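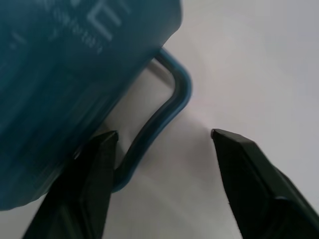
*The big blue mug.*

# How to make a proper pot of spiced apple tea (and keep some by for the week)

Every autumn I get asked for this one, usually by somebody who had a cup at my kitchen table and went home to find that a teabag and a splash of apple juice doesn't taste the same. It doesn't, I'm afraid, but the real thing is very little trouble. You need a saucepan, a sieve and most of an hour in which you're happy to be near the kitchen, and you can do the ironing or read the paper for a good deal of it.

I first made it the September we moved to Nirnwood, when the old tree by the gate dropped more apples than we could eat, give away or hide in crumbles. I've fiddled with it a fair bit over the years – less sugar, more ginger, no star anise at all because it bullies everything else – and I think I've finally stopped fiddling.

## What you'll need

- 800 g apples, any sort, bruised ones welcome
- 2 litres cold water
- 1 cinnamon stick
- 6 whole cloves
- a thumb of fresh ginger, sliced (leave the skin on)
- a strip or two of orange peel
- 3 ordinary black teabags
- honey or brown sugar, to taste

A word on the apples. A mixture is nicest, and if you can put one or two sharp cookers in with the sweet ones you'll get a rounder flavour. Ours is a Mathias, or so the previous owners told us, and I've never met anybody else who grows one, so please don't go hunting the shops for it. Whatever is in the bowl going wrinkly will do very well.

## Making the base

1. Wash the apples and cut them into chunks. Don't peel them. Do cut out anything brown and mushy, and take the pips out while you're there.
2. Put them in your biggest saucepan with the water, the cinnamon, cloves, ginger and orange peel.
3. Bring it up slowly to a simmer with the lid half on. Slowly matters here, and if it boils hard the apples break down and you end up with something closer to soup.
4. Turn it right down and leave it for 40 minutes. It should just tremble. Your whole house will smell marvellous by now and people may start drifting in to ask when it's ready.
5. Take it off the heat and drop in the teabags for four minutes. Set a timer! I have forgotten them more than once, and stewed tea can't be rescued with any amount of honey.
6. Lift out the teabags, then pour everything through a sieve into a large jug or bowl. Let it drip by itself if you'd like it clear. If you press the fruit with a spoon you'll get more out of it, but it'll be cloudy, and I nearly always press.
7. Sweeten while it's hot, a spoonful at a time, tasting as you go.

## Serving it

Warm your mugs first with a swirl of hot water from the kettle. It seems fussy until you've tried it on a cold morning, and then you'll do it for everything. I like a thick, roomy mug for this and fill it to a finger's width from the top, with a thin slice of apple floating on it if there's company.

If you're reheating from the fridge, do it gently in a pan. The microwave is fine for a single cup, and 90 seconds does it in mine, though yours may well be fiercer, so stop and stir halfway.

## Keeping it

Let what's left cool, pour it into a clean bottle and put it in the fridge, where it keeps for three or four days. It settles, so give it a shake. You can also freeze it in a tub, and I've put ice cubes of it into fizzy water in the summer, which was lovely and not at all what I'd planned for them.

## Small changes you might like

**Without the caffeine.** Swap the black tea for rooibos and leave it in a couple of minutes longer. The children prefer it this way.

**A bit warmer.** Double the ginger and add four black peppercorns with the other spices.

**With pears.** Use half and half. Pears are sweeter, so hold back on the honey until you've tasted it.

The cooked apple left in the sieve needn't be wasted, by the way. Fish out the spices, push the pulp through into a bowl to get rid of the skins, and stir it into porridge. It's rather mild, as most of the flavour has gone into the pot, but a spoonful of brown sugar brings it back nicely.

*Last updated 3/11/24, to put the tea in a minute later than I used to say.*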